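Início | Projetos | Relatórios | Equipe | Contato

Projeto Cleltumden: relatório de andamento para a Fundação Hanrahan, outubro
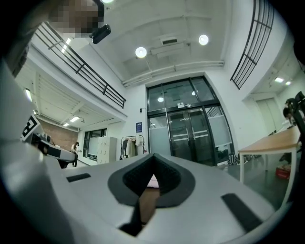
Figura 1. Vista da câmera da garra manual, com o marcador fiducial em uma das pontas; ao fundo, o salão e a entrada envidraçada.

Foi um período muito bom para nós! A coleta com a garra manual saiu da fase piloto e já temos 50 demonstrações aproveitáveis por tarefa, gravadas em dois locais: o prédio de Bretstead e o laboratório de Sterby.

O resultado que mais nos animou veio da calibração. Estimando a abertura da garra pelos marcadores, quadro a quadro, o erro médio caiu cerca de 17% em relação ao método anterior, e a política treinada com esses dados passou a soltar os objetos no momento certo com muito mais frequência (o Karim Sleiman refez a análise do zero e chegou ao mesmo valor).

Ainda perdemos trechos quando o marcador sai de vista ou a luz do teto estoura a exposição. Estamos testando 3 ajustes de exposição fixa e devemos escolher um antes da próxima rodada em Sterby.

O orçamento segue dentro do previsto.

2 comentários | 3 compartilhamentos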